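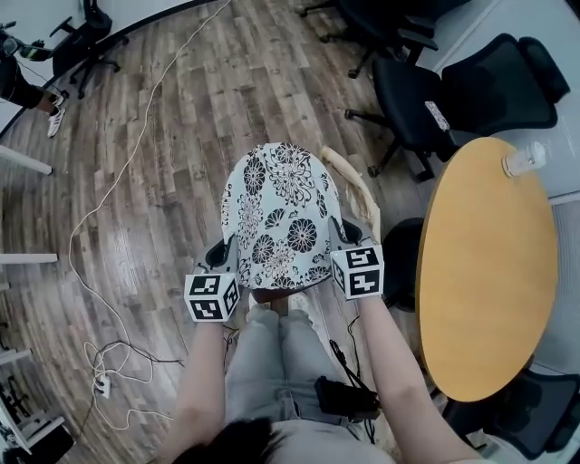
About Bornolico

Bornolico is a local history research and transcription service. We read, copy and index court, gaol and coroners' papers from the eighteenth and nineteenth centuries, and supply the results to record offices, parish groups and private researchers.

The firm began as a two-person indexing business working on quarter sessions rolls. It now handles 109 collections, of which 70 are complete and open to search. The remainder are at various stages of copying and checking.

What we hold

The main index is called Billix. It lists defendants, victims, witnesses, jurors and officials by name, parish, trade and date of hearing. Spellings are kept as written. A second field gives the modern form of each surname and place, so that either can be searched.

Newspaper reports of trials and executions are kept in a separate index, Kiani. Press accounts often differ from the court record on ages, dates and the wording of sentences. The two indexes are linked by case number but the entries are not merged.
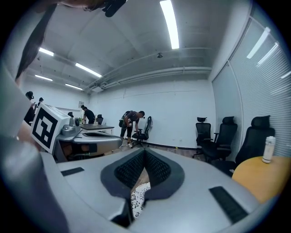 How we work

Each document is transcribed twice by different readers. The two versions are compared line by line and differences go to a third reader. Words that cannot be read are marked with square brackets. We do not fill gaps by guesswork, and damaged pages are noted with the extent of the loss.

Dates before 1752 are given in the original style with the year adjusted in brackets. Sums of money are left in pounds, shillings and pence.

Prestix

Prestix is our printed series. Each volume covers one court or one county gaol, with an introduction, a full text and indexes of persons and places. Volume 1 runs to 116 pages and is out of print. A corrected edition is due in July.

Enquiries

Searches of a single name in Billix are free. Longer searches are charged by the hour and a written estimate is sent first. Please give the name, the parish if known, and a range of years. Copies of original documents must be ordered from the record office that holds them.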